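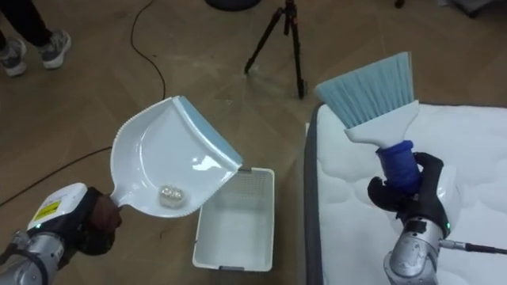

The dustpan, the brush and the basket by the mattress.

Deolinda Macedo had slept 162 nights in the room on Kustholm, and on the last one she hardly slept at all. In the morning she stripped the mattress and brushed it down, following the swirls in the stitching. Not much came off.

"Leave the floor," Rafia said from the door. "They'll send someone."

"They'll send a bill."

Rafia came in and held the dustpan. They worked toward the window. The bus to Flellbridge left at five, and it was past four already.

"Is there anything you want to keep?" Rafia asked.

Deolinda looked at what was in the pan — a bit of clear wrapper, maybe from the candy her sister mailed in March.

"No," she said, and pulled the basket closer with her foot.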